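6 min read

We use cookies to remember your preferences and to see which reviews people read. By continuing to browse you accept our use of cookies.

The Kavetti countertop dehydrator, after a long winter of drying pretty much everything

I should start by saying that I did not want another appliance. My kitchen is small, the cupboard over the fridge is already a museum of good intentions (pasta roller, yogurt maker, a waffle iron shaped like hearts), and my sister-in-law Sabine had been drying apple slices in her oven for years with the door propped open on a spoon. But then our neighbor Ornella Bellini brought over a jar of dried pears in January, chewy and almost like caramel, and I ate the whole jar standing up at the counter. She had made them in a Kavetti, and by the end of that week I had ordered one too.

It comes with 6 trays and a 400 watt heater, with the fan at the back. That last part matters more than I expected. My old stackable one, a Ruppert, blew from the bottom, so you had to keep swapping the trays or you ended up with leather downstairs and mush upstairs. With the Kavetti I swap nothing. I turn the trays around once, before bed, mostly out of habit, and in the morning they're all pretty close to done.

The controls are a dial for temperature and a timer with big numbers, and I love that I can read it without my glasses! The timer goes up in half-hour steps and the beep at the end is polite. My one real complaint here is that the dial has no click to it, so if you brush against it with a dish towel (I have, twice) you can bump the heat up and not notice until the kitchen smells like toast.

Cleaning is fine. The trays are supposed to go in the dishwasher, and they do fit if you take out the top rack, but banana sticks like glue and I end up soaking them in the bathtub. A sheet of parchment helps a lot, although it slows the drying down. Tomatoes come off easily, herbs just brush away, and mango is somewhere in between.

Now, the noise. Gerd, my husband, who can sleep through a thunderstorm, says it sounds like a hotel bathroom. It's a steady hum and we have an open kitchen, so I run it overnight with the pantry door pulled mostly shut, leaving a good gap for the air.

What should you put in it? Firm pears, a little before you'd want to eat them, cut thin and dipped in lemon or lime water. Bananas should be yellow with no green left. Please don't bother with avocado. I tried it once and it tasted like an old candle.
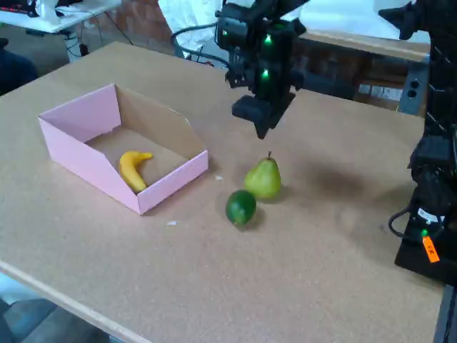
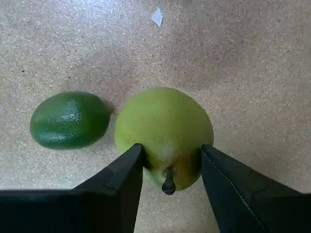
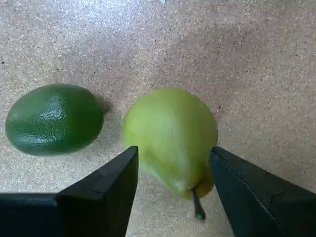

As for the price, I paid 785 grams of patience and a bit more money than I'd planned, as my father used to say about anything that came by mail. It does cost more than the Ruppert, and if you only want to dry a bunch of mint in the summer, buy the cheaper one and be happy. If you have a fruit tree, or a neighbor with a fruit tree, I think the Kavetti earns its spot. Mine has moved into the place where the bread box used to be, and the bread seems to be doing all right on top of the fridge.

I've got a batch of plums going in tonight, cut side up this time, and I'll add a note about how long they took.

Get new kitchen reviews in your inbox. Sign up for our newsletter.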